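About Nirnuvton

We sell artificial flowers, loose by the stem and made up into bouquets. We are aware of what most people think of artificial flowers. We thought it too, and on some days we still do. A good deal of what is sold in this trade is shiny, stiff and the wrong shade of green, and the words printed on the box don't help. "Lifelike" has been used on so many bad roses that we took it out of our catalog.

Nirnuvton started with 8 kinds of stem and a shelf at the Mavcombe market. The roses sold. The tulips didn't, and after looking at them again we could see why. The range is still small by the standards of the trade, and we would like it to stay that way.

How we choose a stem

Suppliers send samples by the carton, usually with a letter saying the new petals can't be told from real ones. We lay each stem by itself on a plain white table under ordinary light and look at it for longer than is comfortable. Colored backdrops and soft lamps forgive a lot, so we don't use them.

With a rose we look first at the place where the bloom meets the stem. Cheap ones have a plug there that you can spot from across the room. Then we check whether the petals are ruffled unevenly, and whether anyone bothered with thorns.
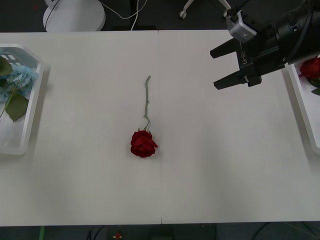 A single red rose on the white table, with more flowers in the trays on either side.

Most samples go back. We don't accept the argument that customers won't notice. They may not notice in the store, but they will have the thing on a sideboard for years.

Making up a bouquet

There is a lot of talk about the rules of arranging, and we have sat through most of it. Odd numbers, golden ratios, a "hero" bloom. Some of it works some of the time. We build ours on the table, loose at first, with the stems crossing wherever they want to, and we change things until it stops looking like a display in a dentist's office.
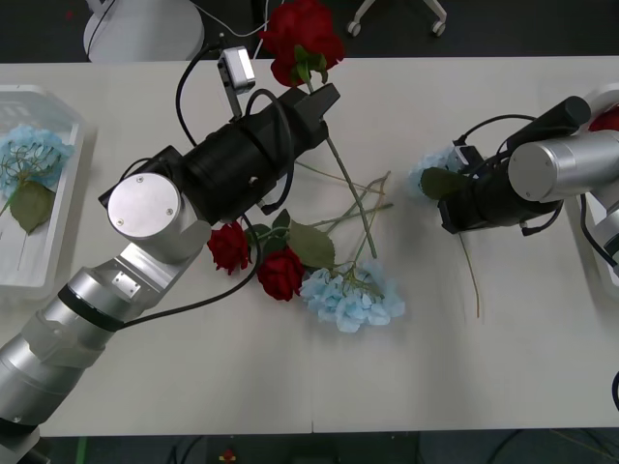

Red with pale blue is a pairing we resisted. Our worry was that it would look like a flag. What softens it is the leaf, and a hydrangea needs a broad one or the head looks like a bath sponge on a stick. We now sell the two together under the name Stasiv, at one size only. The larger version was dropped in October after we had lived with it for a week and found it bossy.

We don't scent anything. We have tried the sprays, and they smell of sprays.

A word on hydrangeas

Hydrangeas are the hardest flower to fake and the easiest to sell, so there are a great many poor ones about. The head should be made of small separate florets with some depth of color in the folds. The little branching stems underneath matter too, even though they are the first thing a factory will simplify. Turn one over before you buy it, ours included.

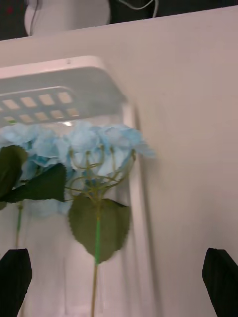

What we don't claim

We don't say our flowers are better for the planet than cut ones. We have read the arguments on both sides and they seem to depend on who paid for them. We don't say they last forever either. Strong sun fades them, and dust settles in the petals. Use a soft brush and leave the hair dryer alone, whatever you read online.

Returns are accepted for 6 weeks. Bent wire can be bent back and isn't a fault.

Our second range, Renis, is greenery only. It has been slower to sell than we were told it would be.

Page last revised 17/09/2020

Related pages
Caring for artificial stems
The Stasiv bouquet
Renis greenery: what's in stock
Why we stopped selling tulips
Visiting us at Mavcombe

This site uses cookies to remember your basket and to count visits. By continuing to browse you agree to their use. Cookie settings | Accept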